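Week Five of Teaching by Hand

13 Sep 2021

I finished another block of demonstrations for the Vilell project yesterday, which brings my total to 482. The goal for December is 2,916, so I have a long way to go. Most of the block was hanging and unhanging stemware. I hold the gripper, do the task at normal speed, and the software saves the path my hand took along with the wrist video.

My first 267 runs were mugs and bowls, and I got through those quickly. Glasses with stems are slower.

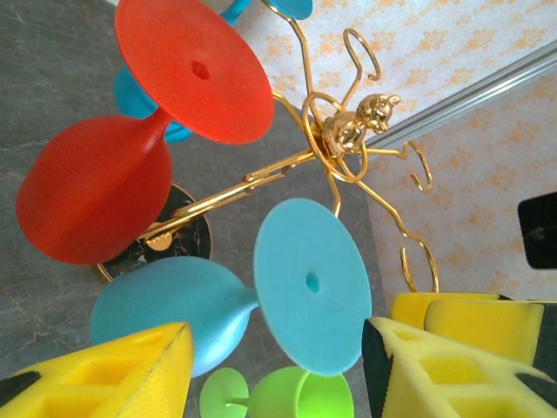

Deciding where to grab is most of the job. When I started I went for the bowl every time, since it's the widest part and easy to see on the wrist video. The trouble is that the pads block my view of the stem right when I need to line it up with the hook. On the gold rack the arms stick out in several directions, so a path that clears the red glass can still bump the light blue one. Now I come in slowly, stop short, turn my wrist until the foot is facing me, and then close.

The other thing I changed is what I do after a mistake. I used to throw the run out and start over. Phelan's guide says to keep going if you can recover within 5 seconds, so I leave the fumble in and label it. I don't know yet if that helps. The first model trained on my runs still lets go too early.

Next up is the drawer task, and I need to fix the wrist strap before then. It rubs after an hour.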